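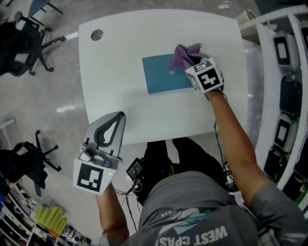 FOR IMMEDIATE RELEASE — November 20, 2019

Casia launches desk-wiping kit for shared offices, with cloths sorted by colour

Casia, the workplace cleaning supplier, today launches Halás, a small kit of cloths and desk mats meant for people who share tables at work and have to leave them clean for whoever sits down next. On sale from this morning through the Casia trade catalogue. Shops to follow in February.

The kit comes in one flat box. Inside — seven cloths, two desk mats, a wash bag and a printed card. Cloths are purple for mats and tabletops, grey for chair arms and backs. Mats are teal or plain white, buyer's choice.

Halás was put together after a trial at Trorkunum, the shared office building where 385 people hold a pass and hardly any of them have a desk of their own. Tables there are small, square and white, and show everything. Crumbs, pen, tea rings, the grey smear that comes off a sleeve.

"People do wipe the table, they just don't wipe the mat," said Doaa Ragab, head of product at Casia. "They go round it. Then the mat gets lifted up a week later and there's a line. We wanted a cloth that lives with the mat and gets used on it, corners first."

Corners first is the method on the card. Start at the far corner, press the cloth down, pull towards you, turn the cloth over, go again. Lift the mat and do underneath. Round-cornered tables get one pass along the edge at the end. If the table has a cable hole, go round the rim with a fold of the cloth and don't push crumbs down it. Whole job is meant to take less time than boiling a kettle.

The cloths are a brushed microfibre and go in a normal wash at 40. No fabric softener — it stops them picking up dust. They should be dried flat or over a chair back, not on a radiator. Mats are wipe-clean only and can be stored rolled, though Casia recomends flat storage as a rolled mat takes a day or so to settle.

Trorkunum has ordered 172 kits, one for every table on its two open floors, and will keep them on hooks by the windows.

"We had spray bottles and paper towels before and the bins were full by lunch," said Jenő Lengyel, who manages the building. "Now there's a cloth and a bag to put it in. I've still got people leaving chairs in the middle of the floor but that's a seperate conversation."

Neelam Rastogi, a bookkeeper who works from the second floor and took part in the trial, said she had asked for a larger cloth after the first fortnight. "The early ones were face-flannel size. You want something you can bunch up and lean on." The finished cloth is wider than the trial version and has a stitched edge.

A first run of 1000 boxes has been made. Refill packs of cloths, in either colour, are listed seperately and can be ordered without a kit. Offices wanting a different mat size should ask before ordering, minimum quantities apply.

Casia also confirmed that its older spray range, Over, stays on sale and can be used with the new cloths. Spray the cloth, not the table.

Samples, prices and trade terms: Marichka Chornovol, press desk, Casia.
Orders and deliveries: Vilmos Tóth, trade sales, Casia.

ENDS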